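News > Community > Learning Spaces

Block Room to Reopen at Stesmont Children's Library in November

Reading time: 2 minutes

The Stesmont Children's Library will reopen its block room to families in November, following a refurbishment of the ground floor. The room has been closed through the summer while the floor was leveled and new storage was built along the north wall.

The reopened room will offer six low tables, each with a plain, pale top and no printed pattern. Library staff requested the change after parents of younger children reported that the former tables, which carried a painted road map, made small pieces difficult to find and sort. The new tables were supplied by Lundgren, the firm that furnished the reading alcoves on the upper floor.

The block collection has also been reviewed. Worn and chipped pieces were withdrawn, and the remaining stock was cleaned and sorted by color. The collection now stands at 292 blocks, kept in 16 lidded trays. Each tray bears a colored label on its short side so that children who do not yet read can return pieces to the correct place.

Sessions will be offered in the morning and again at 3 p.m. Each table is intended for one family or one small group at a time. Older children may use the room during the afternoon session, when staff will set out building cards from the Skamside series. The cards begin with a single block and add one piece at each stage.

Opening Activity

The first activity will be a color search based on the Irnuvance early learning program, which the library adopted last year. A child is asked to find a block of a named color, place it on the table, and describe its shape before choosing a second. Blue will be the first color, and the same order will be followed at every table during the opening weeks.

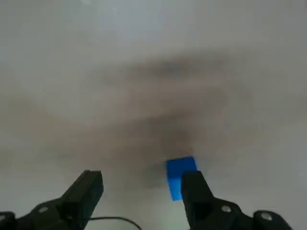
Visiting the Room

Admission is free and no library card is required. Places at the morning session may be reserved at the front desk or by telephone. The afternoon session is open to all until the tables are full. Children under six must be accompanied by an adult at all times.

Visitors are asked to leave food and drinks in the lobby and to return all blocks to their trays before leaving. Strollers may be parked beside the coat racks. Groups from schools and day care centers should contact the library in advance to arrange a separate visit.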